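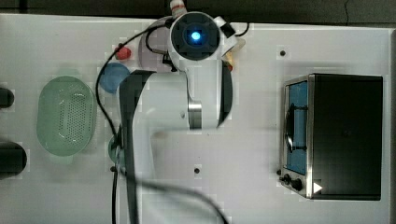
*Green colander on the left, toaster oven on the right.*

## Toaster oven on the worktop: which way should the door face?

**krees_11** — July 12, 2020
Trying to settle the layout of a small white table that has to do for both rinsing veg and baking. At the moment the oven is at the right-hand end with its glass door facing left, into the working area. The oval colander lives at the other end. Does anyone else have theirs sideways like this?

**Pramila V**
Mine faced sideways for 3 years. It's fine for toast. For anything on a tray you want to be square on to the door, so I turned it to face front in the end.

**grovwood**
I disagree with Pramila. Door facing the middle means you can slide a tray straight out on to the table. You just need to keep the middle clear, and the small things like that blue disc or lid would have to go in a drawer.

**Pramila V**
You still end up reaching across the hot door to get at the tray. My table is only 300 mm deeper than the oven, which may be why I found it awkward.

**krees_11**
Mine is a bit deeper than that. The knobs are down by the door so I can get at those either way.

**Evaristo M**
Whatever you do, leave a gap behind it and at the sides. The manual will say how much. And I'd keep the colander away from the oven if it's plastic — I lost one that way last October.

**grovwood**
Agree on the colander. Is that blue inside the oven the lining? Looks smart.

**krees_11**
It is, and it shows every crumb. I'll try it facing front for a week and see how I get on with a tray of potatoes.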